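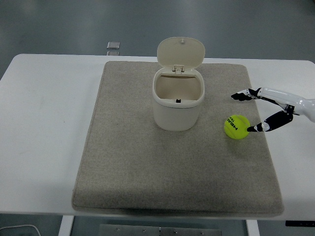
Small bin, lid up, with tennis ball. The mat is the beige felt one.

Rastley Swap & Mend list
Saturday, February 3, 2024
Posted by the list moderator

> Is the little cream bin still going? I need something for the
> desk. Does the lid stay open without being held? Also, is it
> the Fevex one? I had a Fevex and the hinge went in August.

Still going. I can't tell you whether it's a Fevex. There is no label I can find, and I've had my head further into it than I'd like. It came in a box lot from the Van Acker clearance, 15 items for 2 dollars, most of which I have since given back to the world.

The lid flips right back and stands up behind the opening, leaning a little. It has stayed up all week on my table. The hinge is plastic, so if you are the sort of person who slams a desk bin, please look elsewhere in the digest. There's a tiny black tab inside the front rim that I have left alone.

It's empty, and I washed it on Tuesday. It will hold tissues, pencil shavings and one bad draft of a letter. It will not hold a pizza box, whatever the last claimant thought.

The tennis ball is a HEAD and goes separately. Two people have asked for it on behalf of dogs. The felt mat stays with me, as it keeps things from rolling off the table and I've grown fond of it.

Pickup is from the porch at 61 Claner. Ring first.

Shares: 2
Comments: 3

I'm one of the dog people. The dog would like it noted that she asked first.

Would you take a lamp for the mat? It's a good lamp.

Bin claimed please, I'll come by after lunch. I close lids gently.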